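Lists > Clelutach Home Bakers > Archive > Starters and Flour

Posted in: Bread Talk
June, 9:40 p.m. – by the Arell Street baker

Re: loaves spreading out flat

Hello all, and a special hello to our new member from Tamiru, who wrote:

> I have made the country loaf from the list files four times now and it
> tastes lovely, but as soon as it comes out of the basket it sprawls all
> over the tray. I'm using 900 grams of flour and I let it sit overnight
> on the counter. Should I be adding more flour? My oven is old and
> I wonder if that's the trouble.

I read this over breakfast and have been composing an answer in my head all day, so bear with me. I don't think it's your oven! My guess is that the dough is sitting too long now that the nights are warm. The recipe in the files was written up in winter, in a drafty kitchen, and overnight meant something quite different there. In June I mix mine after supper, give it 2 hours on the counter with a few folds along the way, and then put it in the fridge until morning.
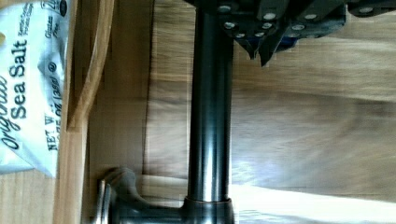 Please don't add flour just yet. I did that for most of my first year and ended up with something you could have propped a door with. Hold back a little water instead – 30 grams is plenty to begin with – and see how the dough feels under your hands. You can always wet your fingers and work more in.

The other thing is shaping. Let the dough rest on the counter after the first rough round, then shape it again, quite a bit tighter than feels polite. Mine used to spread terribly until somebody on this very list told me so (thank you, if you're still reading).
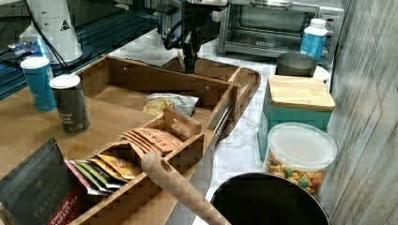
As for flour, I've been buying the Trulov stoneground and I like it, though it drinks up more water than the plain white, so go easy if you switch. I'd stay with whatever you have until the shape comes right. Changing two things at once only muddles you.

My usual batch comes to 1220 grams of dough, and I make one big loaf of it, but you might find a couple of smaller ones easier to handle while you're practicing. They hold themselves up better, and you can give one away.

Do write back and tell us how the next one goes. And does anyone have a good use for rye that's getting old? I have most of a sack left.

Warmly, from Arell Street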